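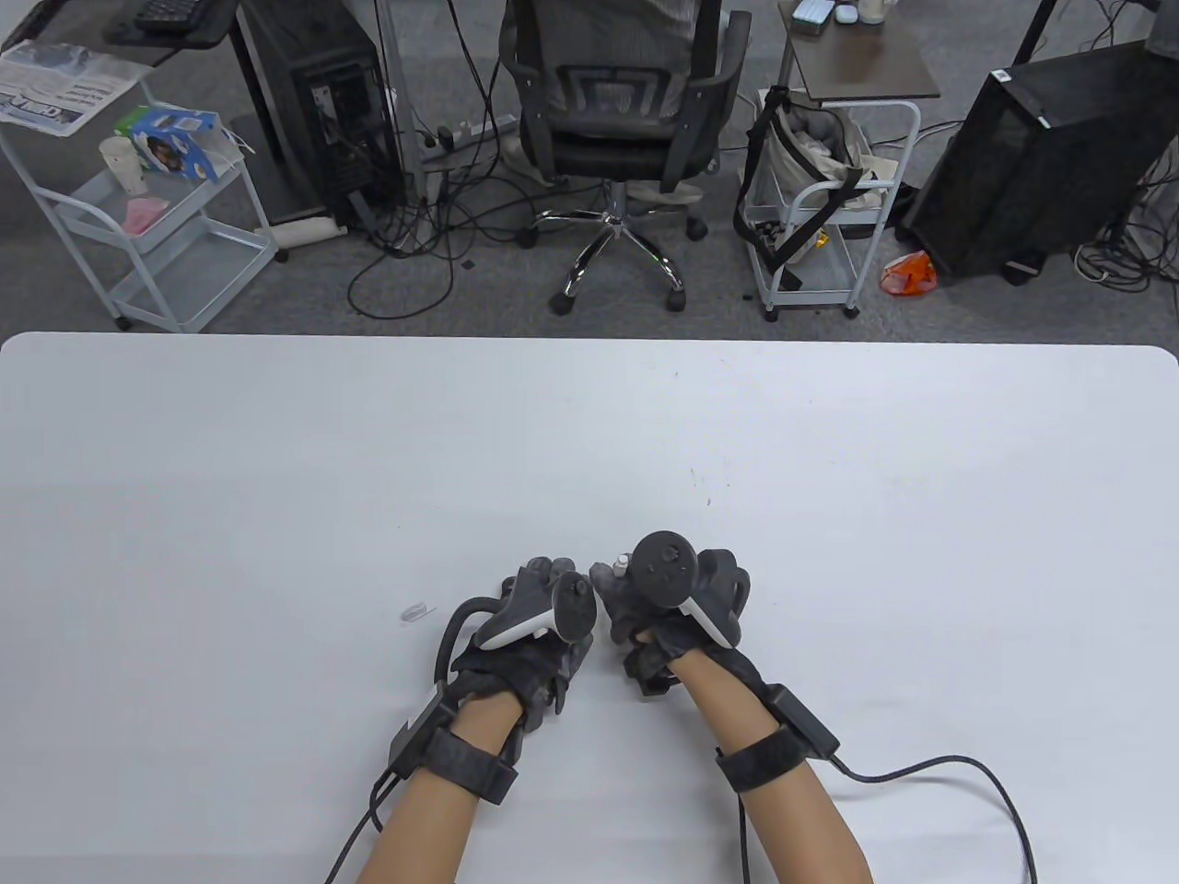
Pruning starts with the cut, so the first half of this session is spent on how to hold the secateurs and where to put the blade. Wear gloves for all of it. A textured pair, like the dark grey ones on the hands over the white table, is fine for roses and currants, but for gooseberries and berberis you want a longer cuff. Hold the stem in your weaker hand, well below the cut, and keep the thin blade on the side of the plant that stays.

## Making the cut

- Cut just above an outward-facing bud, sloping away from it.
- Leave no long stub. It dies back and lets disease in.
- Anything thicker than a finger is a job for loppers or a saw.
- Wipe the blades between plants, and always after cutting out diseased wood.

## When to prune

Apples and pears grown as open bushes are pruned in winter, when the leaves are off. Plums and cherries are not. Leave them until summer, and finish by the end of August, to lower the risk of silver leaf.

Blackcurrants fruit best on young wood. On an established bush, take out up to a third of the oldest stems each winter, close to the ground. Redcurrants and gooseberries are different: they fruit on older wood, so keep a main framework and shorten the side shoots.

## Practical work

We use the old bushes in the Ternholm plot. Work in groups of 3, one bush to a group. Before you cut, take out in this order:

1. dead wood
2. diseased or damaged wood
3. crossing stems

Then stand back and look again. Many bushes need little more after that.

Prunings go on the heap by the Lotia gate, except anything with canker, which is bagged separately.

For next time, read the section on spur pruning and bring a sketch of one bush or tree you know, marked with the cuts you would make.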